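Notebook, finishing bench, April 2019
Natural dye trials, indigo vat 9

Picked up the vat again after leaving it since September. It had gone flat on top, dull slate color, no flower to speak of, and it smelled more of wet chalk than anything. pH strip read low. Added lime a spoonful at a time, stirred slowly down the side so as not to pull air in, and left it under the lid overnight. By morning the liquid under the skin was yellow-green and there was a coppery film. Good enough to dip.

Fructose stock is nearly gone. Juraj Vávra ordered the last lot through Gajdoš and I would like the same again, because the cheaper sugar we tried over the winter left a sludge that kept coming up on the cloth.

Test cloth is the Bradelach cotton, plain weave, scoured twice with soda ash and rinsed until the water ran clear. I cut 13 swatches and notched the corners so they can be told apart in the dark end of the range. Notches are on the warp side. Two were held back undyed.

Dips were kept short, with a long airing between. I have been timing the airing on the wall clock and not by eye, which has made the swatches more even than last year's. The first few came out streaked where the cloth had folded on itself in the vat. After that I wetted everything out properly and worked it open under the surface with both hands. No more streaks, apart from one at a selvage.
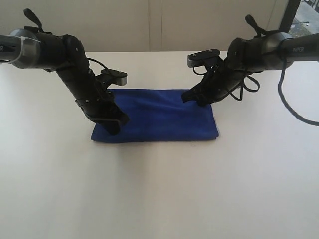

Touran Mahmoudi thinks the streaks have less to do with folding than with the scour. Her point is that a drop of water put on the scoured cloth should sink at once, and on the ones she tried it sat for a second or two before going in. She would scour a third time, hotter, and skip the soda ash on the last rinse. She also wants the undyed pieces from the same length of cloth kept together, so the absorbency test can be repeated on them later.

I did the drop test on the two held-back swatches and she is right about one of them. The other took the water straight away. They came from opposite ends of the cut, so the pot may simply have been too full. Next scour goes in two batches.

Stock solution: 400 ml made up with warm water, indigo ground first with a little of the water in the small mortar. Grinding matters more than I had been allowing for. The Bandia powder is coarser than the old tin and needs a good long go before it stops feeling gritty between finger and thumb. Antonina Ivanyshyn has the better mortar on her bench and says to borrow it any time she is not on madder.

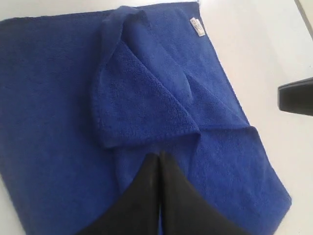

Rubbing fastness next. Dry rub was fine on everything up to the middle of the range. Wet rub was poor on the darkest three, with plenty of loose blue on the white rubbing cloth, so these were either not rinsed long enough or dipped too fast with the pigment sitting on the surface. I suspect the rinse. As for the shade itself, people who come by the bench ask for a deep royal blue like that microfiber towel, and this vat will not give it. Indigo on cotton goes toward navy with a little gray in it. A synthetic color on a synthetic pile is a separate matter, and I have said so in the notes for the sample book so that the question has an answer in writing.

Light test strips are up in the south window, half of each covered with card. Vlastimil Kollár is to leave the blind up. Swatch cards for the book are numbered on from the old series and the last one used is 2,697. Please don't start a new run.

Rinse water went through the settling bucket before the drain. Bucket is almost full and wants emptying into the lime drum.

To do
Third scour, two batches, hotter
Repeat drop test on both ends of the cut
Vinegar rinse on the dark three, then wet rub again
Ask Nicanor Tejada if the Pludano linen is still available and at what width
Order fructose and pH strips
Clean the lid of the vat, there is a crust under the rim
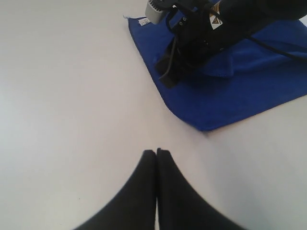 White tabletop, finishing room.

Vat fed and covered at the end of the day. Left it at pH 10.5, no stirring until it has been checked again.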